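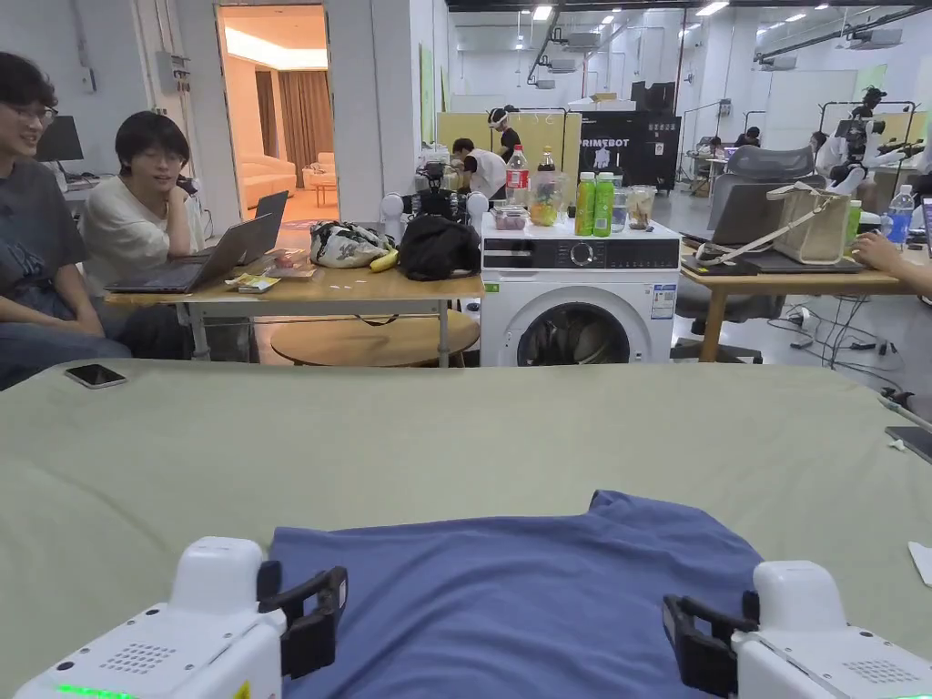
Agnese Sakalauskas wrote in to say that a T-shirt should never be folded face up, that she has known this since she was nine, and that she was surprised to have to point it out on a blog that has the word "laundry" in its sidebar. She went on for several paragraphs. There was a diagram.

She's responding to my July post, the one where I claimed that folding was a matter of taste. I'd like to withdraw that. I made the claim at the end of a long evening, with the dryer rack leaning on me, and I was trying to get out of folding.

Agnese's case goes like this. If you spread the shirt with its front up, you fold the front inside, and then every shirt in your drawer shows you its blank back. You end up pulling out six to find the one you want. If you spread it face down, the front ends up on the outside and you can tell the shirts apart. I read this twice, went to my drawer, and found a row of blank backs looking up at me like people at a concert where the band has come in through the wrong door. I have owned that drawer for eleven years.

So I've been practicing. We have the big table for it now, with the sage-green cloth over it, and I can't say enough for the cloth. I used to fold on the bed, which is too low and too soft, and where a folded shirt slowly relaxes back into an unfolded shirt as you sit down next to it. Before that I folded on the sofa, standing up, using my chin as a third hand. A table is a revelation. A table with a cloth is better still, as a T-shirt on a bare tabletop skates off when you smooth it, and then you're smoothing the floor.

The method, as corrected by mail:

Lay the shirt out flat with the neck pointing away from you and the hem toward you. Face down, for Agnese. Pull the hem straight before you do anything else. I skipped this for years and then wondered why my rectangles had five sides.

Smooth from the middle out. Use the flat of your hand. I'd been using my fingertips, in a sort of picking motion, and Margus Dzene asked me if I'd lost something in there.

Bring one side in to a point midway along the shoulder, sleeve and all. Turn the sleeve back so it doesn't stick out past the edge. Do the same with the other side. You should now have a long strip with a neck at one end. If it's wider at the bottom than the top, you have made a bell, and you need to go back.

Fold the hem up toward the neck, stopping short of the collar. Fold again. If you file your shirts upright, fold once more and stand it on its edge to see whether it holds. Mine holds if I don't breathe on it.

That's the whole thing, and I can get through one in a time I won't be sharing. Selvaraj Gunawardena has told me his, and I think he's including only the ones that went well.

Where I part company with the folding people is at the step they all leave out, where the shirt arrives. In every set of instructions I've ever read, the shirt is already lying there flat. It's as if it had come down from the ceiling in that position, arms out, ready to cooperate. My shirts arrive as a wad. They've been through the washer with everything else, they've tied themselves to a pillowcase, one sleeve is inside out and the other has gone up the leg of some pajamas. I'd say the folding is the easy part of folding. Finding out which end of the wad is the neck, that's where the evening goes.

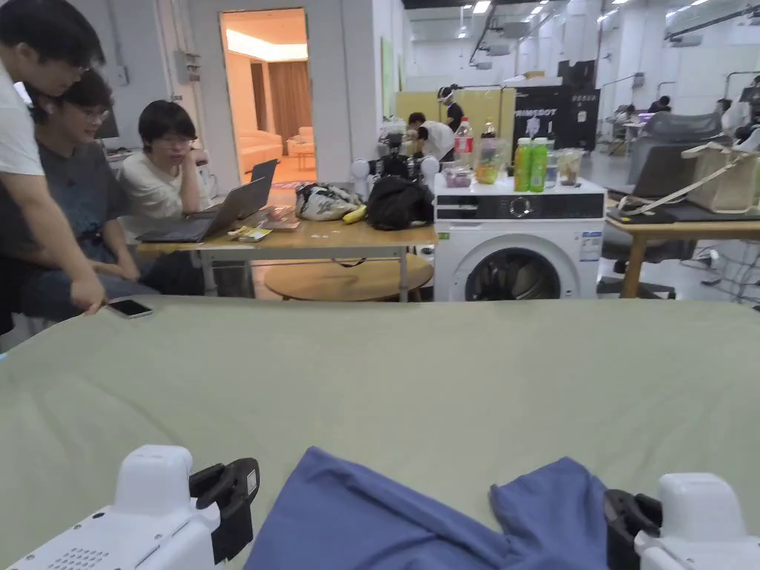 I've tried a few approaches to the wad. The first is to grab any two points and shake. This is satisfying and makes a good snapping noise, and it leaves you holding one cuff and part of the hem, with the rest of the shirt hanging in a diagonal. You can then walk your hands along the edge until you come to a corner, which will be the wrong corner.

The second is to look for the tag. I like this one. The tag is always at the neck, except on the shirts that have it down the side seam, and the ones where it's printed on, and the ones where I cut it out because it itched. That leaves two shirts for which the tag method works very well.

The third came from Gunārs Krūmiņa, and I'm passing it on with some reluctance as he's already difficult to be around. You leave the wad on the table. You don't pick it up at all. You find any bit of hem (it's the only long edge with a double row of stitching, and you can feel it without looking), pull it toward you, and let the weight of the rest hold still while you open it out. Once the hem is straight you reach inside and push toward the far end, the way you'd open a paper bag, and the shoulders turn up by themselves more often than not. Cloth on the table helps again here. I've been doing it this way for a couple of weeks and I'm annoyed at how well it goes.

It doesn't do anything for dress shirts. Dress shirts have buttons and opinions.

A few of you asked about the setup, so. The washer is a white front loader and it lives in the same room as the tables, and I know there are people who feel that a washing machine should be kept out of sight. I used to be one of them. At my old place it was in the basement of the building, down 53 stairs, and the practical effect was that I'd start a load, go back up, forget it existed, and rediscover it the next morning in a state I can only call fermented. With the washer in the room you can't pretend. It finishes, it beeps, you're right there with your coffee, and the distance from the drum to the table is a few steps.

The drawback is that the room is also used for everything else. The light wooden table next to it is where the laptops are, and the papers, and whatever bags have come in and not gone any farther. There's generally a banana. People sit there typing and can see exactly how your folding is coming along, and some of them have their chin on their hand while they do it, though that may be about their own work. You get used to an audience. What you don't get used to is the advice. I've had a man look up from a spreadsheet to tell me "other sleeve."

And the green table, being large and flat, attracts phones. I don't understand the mechanism. You clear it, you put out a shirt, and there's a phone by your elbow. I once folded one up inside a sweatshirt and filed it. It rang from the closet.

On the products question, I've stopped using the Telluria fabric sheets. I had no strong feelings about them until I found one inside a sleeve at work, in front of people, and had to decide what to do with my face. I tried one of those plastic flip-board things from Flelo, which folds the shirt for you provided that you first lay the shirt on it perfectly flat and centered. See above, re: wad. It's now under the printer, where it's doing well. The drying rack is from Priedītis and has outlived two apartments. I wouldn't say I love it. It bit me once. But it folds, which puts it ahead of several of my shirts.

Helju Lepik, who reads these before they go up, thinks I should say something about fitted sheets. I've given it thought and what I want to say is that I roll mine into a ball and put it behind the flat ones. I've watched the videos. One of them has 3,529 comments and as far as I read down they were all people who had tried it and were now also using the ball.

Socks will get their own post. I have a theory about socks and I'd like to collect a bit more evidence first, by which I mean find some of them.

Back to Agnese. I wrote to thank her and to report that the drawer is now mostly fronts. I can see the gray one, I can see the one from the swimming club, I can see the blue one, which has no design at all and looks the same from either side, so I can't tell if I did it right. She answered within the hour. She wanted to know if I was turning the sleeves back before or after bringing in the side.

I'd been doing it after. There's another diagram coming.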